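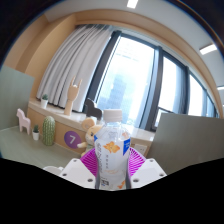
Stallow, Sunday, December 20, 2020

Search the encyclopedia Go

Genetic counselling is the work of helping people understand how inherited conditions may touch their own lives and those of their relatives, and of giving them room to decide what, if anything, they would like to do about it. It draws on medicine, psychology and a good deal of patient listening, and a first appointment often begins with nothing grander than a family tree drawn in pencil (grandparents, cousins, the great-aunt everyone half remembers).

In Stallow the service grew out of the children's ward and opened its own rooms in May, with 4 counsellors. It saw 209 families in its first year, many of them driving in from Namau and the farms beyond, and its register has since grown to 1,258. 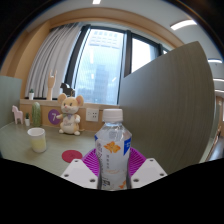
Bottle with an orange flower on its label.

Counsellors don't tell a family which test to have. They explain what a result could mean, including the rather common one that leaves everybody none the wiser, and they'll gladly go over it again by telephone. Practice varies on how long records should be kept; the Cuadros clinic holds them for 35 years, so that grown children can come back with questions of their own.

Related articles
Carrier screening
Family history (medicine)
Malar Register of Inherited Conditions
Newborn screening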